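Growers | Markets | Policy | Events | Subscribe

May
By Rawan Sayegh

Ask Najwa Rizk about export certificates and she pulls her chair in. "I love this stuff," she says. "People think trade is ships and handshakes, and so much of it is one form in the right inbox!"

Rizk runs the export desk at Drarine, a lentil and chickpea cooperative with 200 member farms near Gedcombe. 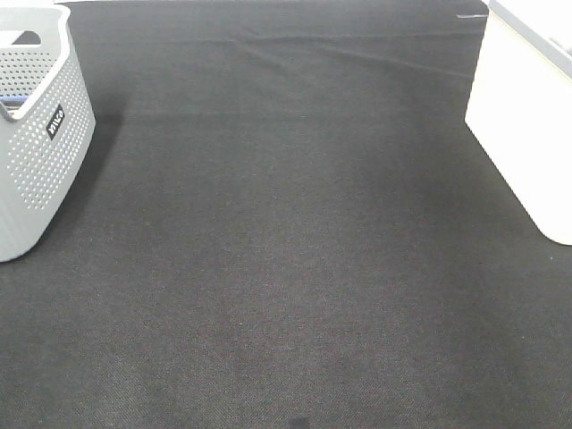

Light gray basket on dark cloth.

Her big cause this spring is mutual recognition — getting a buyer's country to accept a plant health inspection done at the farm end. At present a load is often checked twice. "Our last shipment of chickpeas sat at the port for 8 days," she says. "The beans were fine. The buyer was not."
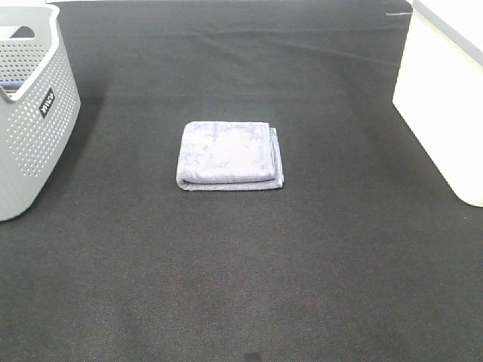

Folded towel, with the basket and a white container.

She's been trading drafts with Sawsan Tarawneh, who buys for the Srour mills and wants the same thing from the other side. They talk every Wednesday, early, and Rizk says those calls are the best part of her week.

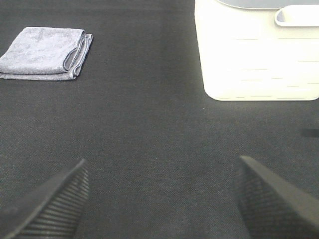

What would change for a small grower? "Cash," she says, laughing. "You get paid when the load clears, so a faster port means you can order seed on time. I get excited just saying it!"

Contact the newsdesk | Copyright Gedcombe Growers | Back to top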